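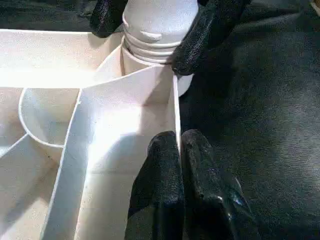 Three people make Kirnance, or two and a half as the designer puts it, the half being whoever has to be at their day job. The match-three game has been out on phones since August and the studio, Skernden, works out of one rented floor in Solldale. I got him on the phone between builds. He had twenty minutes. We used most of it on level 19.

Everybody gets stuck on level 19. He knows.

"I get messages about it in the night," he says. "People think it's luck. There's a bit of luck in it. But if you open from the bottom row you change the whole board above you, and most people open from the top because that's where their eye goes."

So, bottom first. What then?

"Then leave the locks alone. Sounds daft. You want to be hitting the locks from move one, but each lock you break early drops fresh tiles in a place you can't use yet. Get a line clearer next to a burst, swap them, and the locks on the left go nearly all at once. After that you've got moves to spare."

I tried it afterwards. Took me four goes, so there we are.

He won't say how the drops are worked out. There is a theory going round the player groups that the game watches how many times you've failed and goes easy on you. He laughs at that, then goes a bit quiet.

"We tested something like it. Took it out. The testers could tell, and they felt cheated when they won. Which surprised me, I thought they'd be pleased."

And the other theory, that it gets harder if you never spend money? "No. Same board for everyone. I'd put that in writing."

Boosters are the sore point. A hammer costs 1000 coins, and a player who does nothing but clear levels will be a good while saving up for one. Too dear, I say. He doesn't argue much.

"It was cheaper at the start. Then people were hammering thier way through everything and telling us the game had no puzzle in it. We put it up and now they tell us it's greedy. I'd like to land somewhere in the middle. Next update, maybe the one after." 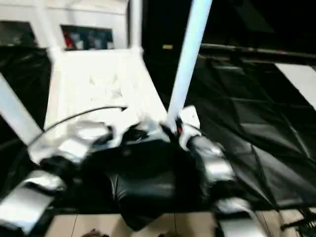
His advice on coins is to sit on them. Don't buy extra moves when you're one tile short, even when the box pops up and the little fox looks sad at you. "The fox is doing his job," he says. Save for the ice levels, where a hammer in the right corner is worth more than five moves anywhere else.

Does he play it himself still?

"Every level, before it goes out, with no boosters. If I can't do it without, it goes back. My best score on the endless mode is 2518 and my sister's beaten it, so I don't bring that up at home."

Endless mode was an afterthought, apparently. Put in over a weekend. It's now where the regulars spend most of there time, and a fair few of them have finished everything else and are waiting. He feels that wait, he says — new levels are drawn on squared paper first, then built, then played, then mostly thrown out.

"We keep one in 3. The others are either too easy or they're annoying, and annoying is the worse one. Hard is fine. People will come back to hard on the bus the next morning."

What makes one annoying? He thinks about it. Conveyor belts, mainly. Two belts going opposite ways and a timer. They had one like that in the first batch and pulled it inside a week.

Daily streaks next, since lots of you asked. If you miss a day you lose the lot, and no, you can't buy it back. He's in favour of changing that. The other two aren't, not yet. "I'm being outvoted. Keep complaining, it helps me."

Someone was calling him by then. Last thing, quickly, would he give us one tip for the ice levels?

"Work the edges. Ice in the middle breaks by accident while you're doing other things, ice in the corners never does. And turn the hints off. The hint shows you a move, it doesn't care if it's a good one."

Kirnance is free to download, hints are under the cog in the top corner.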